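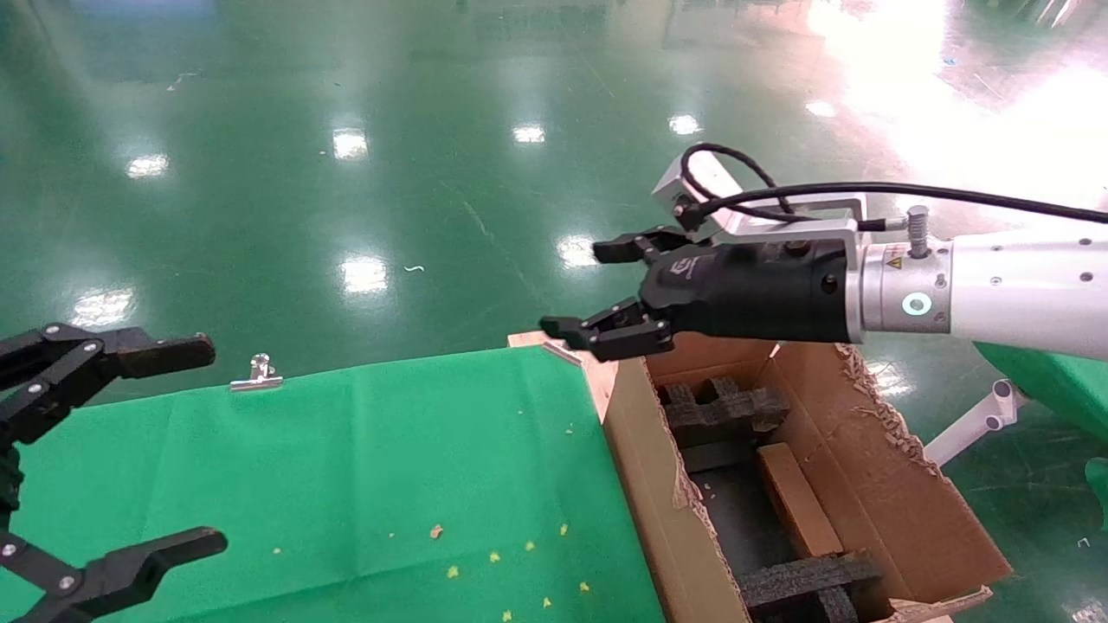
3.2 Table covering, debris and carton condition

The packing tables at the Sutholm site were covered for the whole of the study period. Earlier trials on bare table tops had shown that small food debris was hard to recover in full, as fragments rolled to the edge and were lost before they could be counted. A cloth holds crumbs close to where they fall and can be lifted by its corners and shaken out over a tray. It also introduces a difficulty of its own. A cloth that is free to move creeps towards the person working at it, and forms folds in which debris collects out of sight. The cloths were therefore clamped at the far edge with a binder clip and left unfastened elsewhere, so that they could be removed quickly between sessions.

Plain green cloth was chosen after a short comparison with white and grey. Pale yellow crumbs were missed on white cloth more often than on either of the others, and grey gave poor results under the ceiling lights at the end of the day. Orange fragments were found readily on all three. Cloths were washed in December, before the main series, and were then shaken out after each session and washed again whenever a stain was visible.

Debris was recorded by colour and by position. For the second of these, the cloth was divided into a near half and a far half, judged by eye from the position of the person seated at the table. Figure 5 illustrates a typical distribution: eight small yellow crumbs, concentrated in the lower part of the cloth, and a single small orange crumb lying a little higher. Distributions of this kind were common across the series. Of the 60 sessions recorded, 59 produced at least one crumb on the cloth, and in 17 the debris reached the far half. The remaining session, on 9/7/22, was stopped early and is kept in the totals for completeness.

The open carton was placed directly to the right of the cloth. This follows normal practice at the site, where items are packed from left to right, but it puts an open container next to the area in which debris is produced. The contents are exposed for as long as the flaps are folded back. We considered placing a tray between the two, and rejected it on the grounds that it lengthened the reach and changed how people packed.

Cartons were used more than once, and their condition varied. The most frequent damage was to the flaps. A flap that has been taped shut and pulled open several times loses its outer liner first, after which the corrugated layer shreds along the edge. The right flap of the carton in Figure 5 has reached this state. Damage of this type has little effect on the strength of the carton while it stands open, but it matters in two other respects. The flap no longer lies flat when closed, and the shredded edge sheds brown fragments of its own. These were recorded under a separate heading and are not included in the crumb totals given above.

Each carton was fitted with dark grey foam inserts placed towards opposite ends, one of them cross-shaped in profile. The packed item was a narrow block of light-brown wood, intended to lie square between the inserts. In practice it was often found lying diagonally, with its ends out of line with the foam. A block in this position was scored as displaced, whether or not it could still move. We did not record how it came to be displaced, and the scores should be read as a description of the carton at the time of inspection only.

Dark foam and a dark carton floor made inspection for debris slower than on the cloth. Following the procedure set out in the Drollolitz packing notes, the block was lifted out first and the inserts after it, and the floor was then brushed from the far end towards the near one. Crumbs lodged in the foam were counted once and removed with tape. Cartons in which 5 or more fragments were found were withdrawn from use, as were those with a flap torn through to the fold.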